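Brokodus: Frequently Asked Questions

Last updated 26 September 2021

What kind of game is Brokodus?
It is a calm puzzle adventure for one player. You walk through the flooded town of Ukley and open the old locks, one after another.

On which systems can I play it?
At the moment on Windows and Mac. A Linux version is in preparation, but we can not promise a date for it. 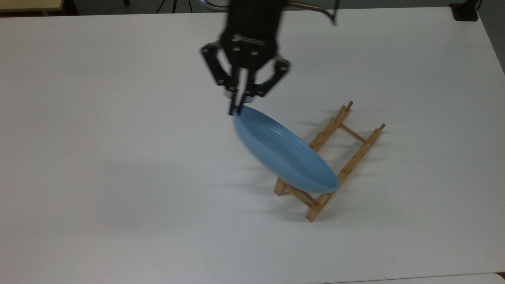
Please check also that you have 4 GB of free space before you install.

How many puzzles are in the game?
There are 79 puzzles, and 67 of them belong to the main story. The others are hidden, mostly in the harbour.

My saved game has disappeared after the July update. What can I do?
Open the folder Phromma in your documents and look for the file with the ending .old. Change the ending to .sav and start the game again. If you have played without an account, the file stays only on your own computer and we have no copy. 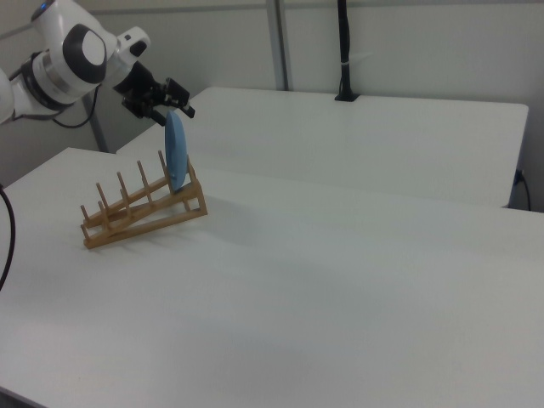 Can I play with a controller?
Yes, with most of them. In the menu Options you can change every button except Pause.

Will Orka be a playable character?
No, she remains your guide. Many players have asked this and we thank you for it.

May I show the game in my videos?
Yes, you may, also when you earn money with them. A link to our page is welcome.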